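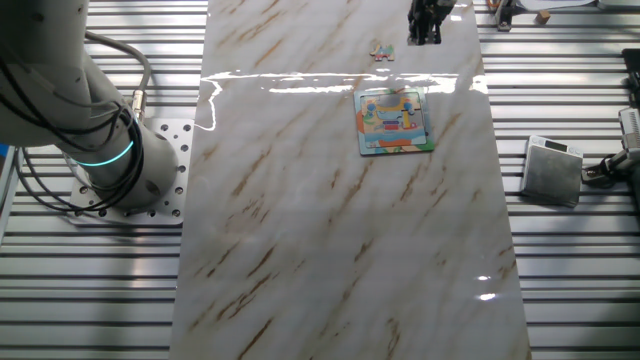 Valentyna Zhuravel wants to know whether the arm takes work away from the packing bench or only moves it somewhere else. After 15 weeks with the Akico cell at Maksymiv, my answer is that it moves most of it.

**Mounting.** The base bolts to a perforated plate on slotted aluminum extrusion. Repositioning takes one person and a hex key. Cable routing is poor: the loops hang outside the arm, and we re-dress them every shift change.

**Handling.** Flat puzzle pieces are the hard case. We logged 1,791 picks in May. Glossy boards throw glare, and the vision settings needed 3 revisions before the miss rate was acceptable.

**Staffing.** The bench still has six people. Two now write pick routines and clear faults, and Olesia Hnatiuk moved to final check. Repetitive wrist work is down. Standing and waiting is up, and the pay grade for fault clearing has not been settled.

**Status light.** The cyan ring is readable from across the room.

Manual: thin. The section on grip force refers to a table that was left out.

Rating: 3 of 5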